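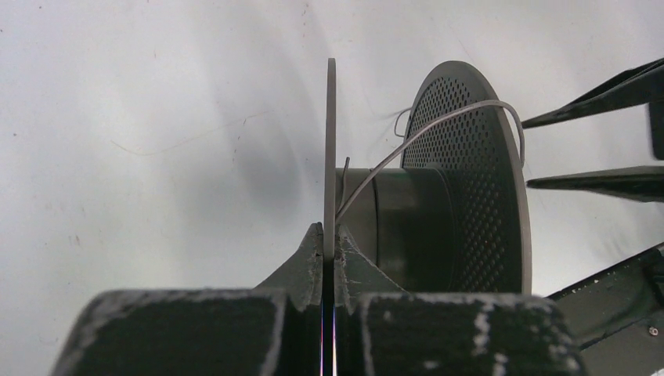

Besholm Felt Furniture Pads, Round, Gray
Home > Floor Care > Pads, Glides and Cups

Sold in a bag of 12. Peel-and-stick backing. Sizes: small, medium, large.

We have been selling floor protection for long enough to be suspicious of it. Most furniture pads are described as permanent, invisible and suitable for all floors, and most of them end up as a gray smear under a dining chair by January. We stock the Besholm pads anyway. They are decent pads. Please read the rest of this page before you put a bag in your basket, as it may talk you into something else or into nothing at all.

What Besholm says

The maker's card promises that the pads "glide silently and stay put for life." We left that line off our own shelf label. A felt pad wears down, and a stick-on pad gets pushed sideways every time somebody drags a chair without lifting it. No glue we have tried gets around that. Ask whose life they mean.

The card also says "professional strength adhesive." We wrote to Besholm asking what the adhesive was, and got back a leaflet with the same three words on it in bold.

What we found

We put the medium pads on the chairs in our own break room, which has an old oak floor with grit walked in from the parking lot. The pads on the straight-legged chairs held up well. The ones on the splayed-leg chairs started creeping outward early on, and a couple came off altogether and were found stuck to a shoe. That is normal for any flat pad on an angled leg, and the card doesn't mention it.

The felt is dense for the price. Press a thumbnail into it and it springs back, which can't be said for the bargain pads we used to carry. It does pick up hair. If you have a dog you will be picking at these with tweezers, or more likely you won't bother and the hair will just stay there.

Noise is better than with bare wood, certainly. Silent it isn't. A heavy chair on a hollow floor is still going to be heard downstairs.

Where they work

Straight wooden legs with a flat end wider than the pad. Side tables, bookcases, plant stands, the kind of thing you move twice a year. Lamps and speakers too, and under the feet of a chopping board if it rattles.

Where we would skip them

Metal tube legs. There is almost no surface for the glue to hold on to. Use a slip-on cup.

Angled legs, as above.

Office chairs with casters, obviously, though we do get asked.

Anything in a bathroom or by a back door. Felt holds water, and water sitting on a finished floor does more harm than a scratch would.

Soft pine floors. A pad with one bit of grit in it is sandpaper, and pine will show every pass. If your floor is pine, sweep more and drag less.

Putting them on

The card gives this one line, so we have written our own.

Turn the piece over and scrape off whatever was there before. Old glue is the usual reason new pads fall off.
Wipe the leg end with rubbing alcohol and let it dry fully.
If the wood is rough, give it a quick rub with fine sandpaper and wipe again.
Pick a pad a little smaller than the leg. Overhang catches on thresholds and peels.
Peel, press hard, and hold for a slow count of ten.
Leave the furniture upside down overnight if you can stand to.

Don't stack two pads to level a wobbly table. We know everyone does it. The top one slides off the bottom one.

How long they last

Besholm's website has a graph claiming the pads survive 100,000 chair movements. There is no mention of the weight on the chair, the floor under it, or what "survive" means. We would plan on replacing pads under daily-use chairs once a year and forgetting about the ones under a bookcase. Check them when you mop. When the felt is flat and shiny, it is finished, and scrubbing won't bring it back.

The alternatives

Stirkby Nail-On Glides. Uglier, louder going in, and they need a hammer and a small pilot hole. They stay where they are put. For wooden dining chairs that get real use, this is what we would buy ourselves. Not for antiques, and not for thin legs that might split.

Camacho Slip-On Cups. Clear rubbery cups with a felt base, for round or square legs. Good on metal. They look like your chair is wearing galoshes, and the clear material goes yellow near a sunny window. Measure the leg first, as the return pile for this item is mostly wrong sizes.

A rug. Sold elsewhere, works fine.

The "eco" question

The bag carries a green leaf and the words "earth friendly felt." The fiber content isn't printed anywhere on it. We have taken the leaf to mean that someone at Besholm likes leaves. If it matters to you, wait until they publish what is in the stuff, and don't pay extra on the strength of a drawing.

Ordering

Item number 762. Single bags ship in an envelope. We also sell a bulk box of 200 in medium only, aimed at schools and cafes. Unless you run one of those, don't buy the box. Peel-and-stick backing dries out in storage, and the last handful will be no use to you by the time you reach them.

Unopened bags can be returned. Opened bags can't, even if only one pad has been used, so if you are unsure of the size, cut a circle of paper and hold it to the leg first.

Store pickup is at the Zodasbridge counter. The counter closes early on Friday.

Questions we get

Do they leave residue? Yes, on most finishes. Warm the pad with a hair dryer and go slowly, then use a little cooking oil on what is left. Try it somewhere hidden first.

Can I cut them? Yes, with sharp scissors, before peeling. Cut edges fray sooner than factory ones.

Are they safe with underfloor heating? Besholm says yes. We haven't tested it, and warm glue is soft glue, so we would go with the nail-on type.

Do they come in brown? The catalog has listed brown as "coming soon" for as long as we have carried them.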